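Site visit: Fitine contract packing, sorting and kitting area
May 16, 2022

The Fitine building handles returned and mixed small goods for three clients, the largest being Tokico. The visit covered receiving, the manual sorting line and the two-arm cell that Dronovia installed last September. Yolanda Montoya, who runs the shift, led the group.

Receiving is still entirely manual. Cartons are opened, checked against the packing list and tipped into totes. On the day before the visit the area logged 1,616 pieces.

Sorting used to occupy nine people standing at benches. Five remain. The other four moved to inspection and rework, at the same pay grade, after a training period that Montoya described as too short. Two of them asked to go back to the benches and were allowed to.

The cell takes the capped cylindrical parts. A blue tray in the center of the table holds loose pieces, with a red bin on one side for red caps and a yellow bin on the other for yellow caps. The table is covered in brown paper, and each arm carries a two-finger gripper.

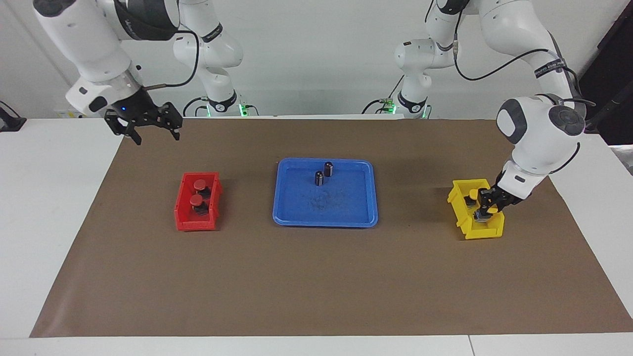 What the operators do now

One operator looks after the cell and a label printer next door. The job consists of supplying parts, changing full bins and clearing stops. The cell logged 73 stops in its first week and 65 in the most recent one, a smaller improvement than the plant had planned for. Most are cleared from the panel in under a minute.

The complaint heard most often was about interruptions - a bench worker sets their own pace, while the cell operator answers to an alarm. Guzmán, the staffing agency, has since agreed to rotate the post every two hours. Wrist complaints are down at the benches. No figures were available for the cell post.

A second cell is under review. Montoya wants the stop count lower before it is ordered.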